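From: Marisol Achterberg
To: Koltutton kitchen list
Date: April 21, 2019
Subject: Re: [kitchen] Red things, and where they go

Stella Mushi wrote:
> Hi all,
> I went looking for something to eat soup out of on Thursday and came
> back with a measuring jug. Before I buy more dishes, could somebody
> please tell me what we own? I have a receipt from December for a red
> set from Öberg and I can't find most of it. Selim thinks it went in the
> move to the second floor. Emmanuel thinks there never was a set.
> Also, are we allowed to put the faceted cups in the dishwasher? I have
> now been told yes and no by the same person.
> Stella

Stella,

There was a set. I carried it up from the loading door myself, and I remember it well because the box had no handles and the elevator was out. Order 2176, if you want to wave it at Emmanuel.

What happened next is that we put a perfectly good set of dishes on an open shelf, where it began to migrate. Dishes in this building behave like pens. You set one down to answer a question and the next time you see it, it's holding paper clips and has opinions about staying.

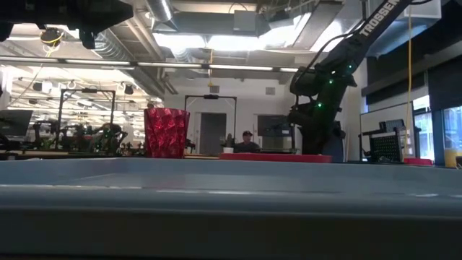 The cups are the part of the set I would fight for. They're tapered, wider at the top, so in theory they stack, and in practice they stack once and then you need a second person and a grudge to get them apart. The red one standing behind the bin has that crumpled-looking surface all over, and that's how you tell ours from the smooth ones Okeck left behind when they gave up the lease. If it looks like somebody sat on it and it's still standing up, it's ours. Please bring it home.

On the dishwasher: yes, top rack, upside down, and not wedged under the big colander. The person who told you no was me. The person who told you yes was also me, after I read the leaflet. I stand by the leaflet. My earlier position came from a cup I had at home as a student, which went in as a tumbler and came out as more of a saucer, and I see now that this was a private grief and shouldn't have become policy.

The bowls are trickier. I've heard them called soup bowls, salad bowls and, from Selim, "the ashtrays." They are shallow. Anyone who has carried soup in one from the microwave to a desk knows exactly how shallow, and so does the carpet outside 4.

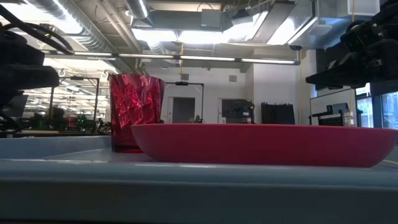

So my vote is that we stop asking them to be soup bowls. Keep them for crackers, salad, clementines and whatever Mwangi brings back from Wivside in a paper bag. For soup, let's get something with sides — deep, plain, heavy enough that it doesn't skate when you put a spoon in it. They don't need to match. I would prefer that they didn't be red, only so I can write "the red ones" on a shelf label and have it mean something.

As for storage, I've cleared the cupboard left of the sink. It held 3 lids, none belonging to anything, and a fondue fork. Cups on the lower shelf, bowls above, no more open shelving. I did think about a sign-out sheet and then I thought about who would have to maintain it, and lay down until the feeling passed.

If you have red dishes at your desk, wash them first and then bring them. I mention the order because last time we did this Selim returned a cup with a tea bag in it that had more or less joined the cup.

Stella, go ahead and price the deep bowls. The cupboard code is still 2553, and the door sticks, so lift while you pull.

Marisol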